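Rekha Subramaniam
May 26, 2022
3 min read

ok thread on the baked ziti thing because 2 people asked and I keep typing it out in DMs. grab a pen or don't

1/ it's a spinach and sausage ziti. feeds six, or four if my brother comes over. one pot for pasta, one skillet, one 9x13. that's the dishes.

2/ you need: a pound of ziti, a pound of italian sausage (hot, please), one big onion, four cloves garlic, a 28 oz can crushed tomatoes, a bag of baby spinach, 15 oz ricotta, one egg, a heap of mozzarella, parmesan for the top. fennel seed if you have it

3/ the sauce from a jar works too. I used the Kukell one for years, the plain red. just skip the extra salt or you'll be drinking water all night like we did in August

4/ oven to 375. salted water on. do the water FIRST. I forget every time and then stand there

5/ brown the sausage, break it up small. smaller than that. onion goes in when there's fat in the pan, then garlic for a minute, then tomatoes. let it bubble while you deal with the pasta

6/ pull the ziti two minutes before the box says. it keeps going in the oven. if it's soft now it'll be baby food later, ask me how I know

7/ save a cup of the pasta water!! mug in the sink next to the colander so you see it. I have poured it down the drain so many times

8/ spinach straight into the hot sauce, a fistful at a time. looks like way too much. then it's nothing

9/ ricotta + egg + a handful of parm + black pepper in a bowl. somebody asked about cottage cheese, yes fine, drain it. blend it if the lumps bug you

10/ layer: half the pasta mixed with sauce, all the ricotta in blobs, some mozz, rest of the pasta, rest of the mozz. splash of pasta water round the edges. dont spread the ricotta flat, you want pockets

11/ foil on, 25 minutes. foil off, 15 more. broil at the very end if you like the crunchy bits and you're going to stand there and watch it. do not walk off to answer the door

12/ then wait ten minutes before cutting. I know. it slides everywhere otherwise

13/ re: the freezer. yes. assemble, don't bake, wrap it twice. thaw overnight in the fridge and give it an extra 15 covered. label it or you'll think it's lasagna

14/ re: no meat. mushrooms, a lot, cooked untill they stop leaking. plus the fennel seed and some chili flakes and it tastes weirdly close to sausage
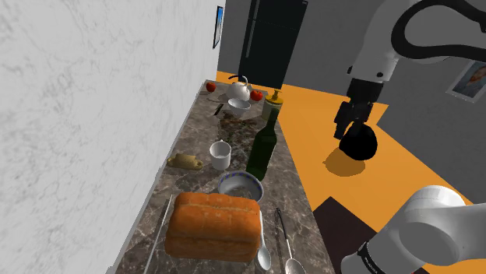
the long counter, fridge down at the far end

15/ re: gluten free. my neighbor Gu makes it with the brown rice penne and says undercook it by four minutes, not two. haven't tried it myself so blame Gu

16/ re: what pan. mine's a Dosine, the deep one, chipped on one handle. any 9x13 that's deep enough. shallow ones boil over, put a sheet pan under it

17/ sides: bag salad with lemon and oil. garlic bread if you're carb on carb people, we are. last week I did green beans and the kids acted like I'd insulted them

18/ leftovers: splash of water, cover, microwave. OR slice it cold and fry the slab in a little butter till the edge goes brown. better than day one imo

19/ someone wants it for a crowd. I did 60 people for the Zistham potluck, which was five times more cheese than I have ever bought at once and the cashier had questons. make them the night before, bake in shifts, keep foil on the done ones

20/ oh and the fennel seed, crush it a bit first. bottom of a mug is fine

21/ next one is the lemon chicken orzo, need to make it again and write down how much broth this time. dinner's beeping, bye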